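Parish supper: reserved tables or open seating?

skoltlow_hall
26 September is too late to decide, so I need views now. We have 20 tables for the harvest supper. Proposal: 4 reserved at a fixed donation, the rest open. 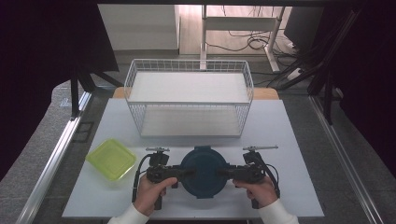
White wire basket on the table.
The money goes to the Illis mission fund. Last year's supper cleared £1269 with no reservations at all.

pewter32
Was that figure before or after the hall hire?

skoltlow_hall
After. Catering was paid separately.

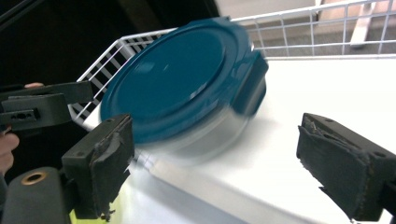
Tickets stay at the same price whichever way we go. Reserved tables would be by the stage.

Sulemana
I'm against it. Charging for position at a church meal sets families against each other. James 2 covers this.

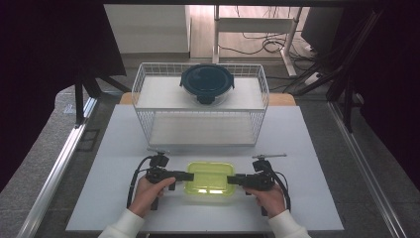
Celumen: James 2 concerns favouritism in worship. A supper is a fundraiser, and groups already book together by email.

Sulemana
Booking together is fine. Paying to be nearer the stage is the part I object to.

pewter32
Could the reserved ones go at the side? 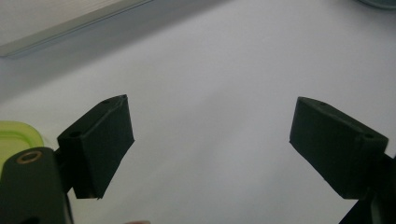
I'd support it on those terms, with the donation left open.

skoltlow_hall
Side tables are possible. I'll redraw the plan and post it.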